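4.2 Finger comparison on thin and open-weave garments

We had expected the two finger sets to behave much alike on clothing, and for sweaters and folded cotton they more or less did. It was the thin, holey fabrics that told them apart, and so we spent most of May on those, working on an ordinary bed in a lived-in room with the hand-held version of the gripper. 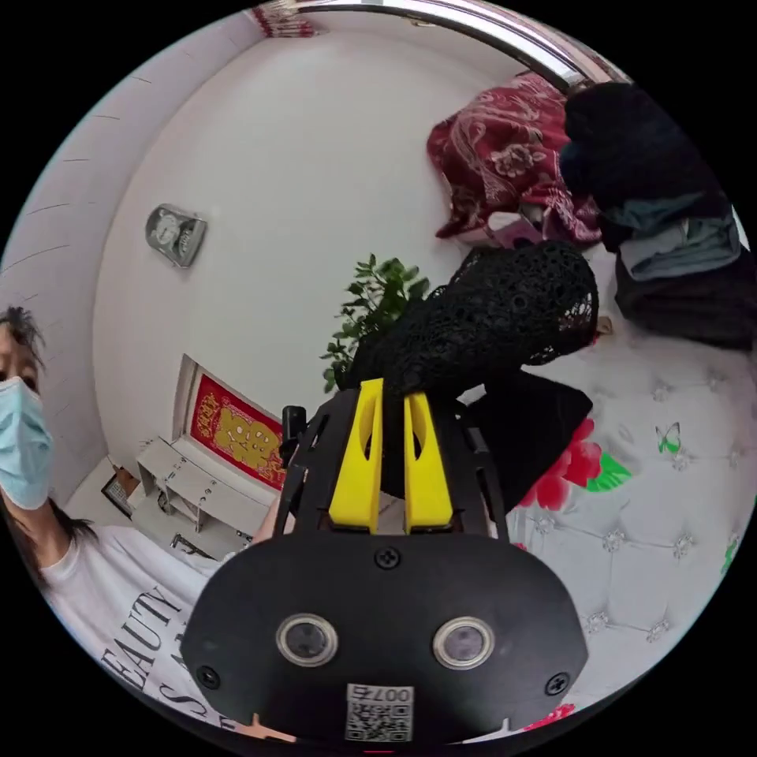 Figure 3. Hand-held gripper with yellow slotted fingers, holding a black mesh item over the bed.

Each finger set was given 80 grasps on open-weave pieces. The Skinder fingers, which are softer at the tip, let go of the fabric in four of them; the stiffer Haviso set did so noticeably more often, usually when only a single layer had been pinched. Lotte Brouwer suggested early on that we approach at a shallower angle, and we are grateful to her, as that one change helped both sets a good deal. 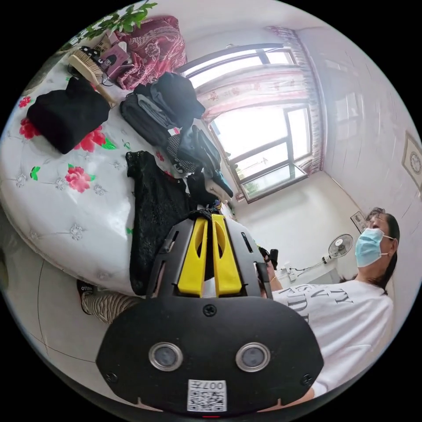
We should add that a patterned quilt makes life harder for the camera-based controller than the plain table used by Van der Linden, and we kept it that way on purpose, wanting numbers that would mean something in a real home.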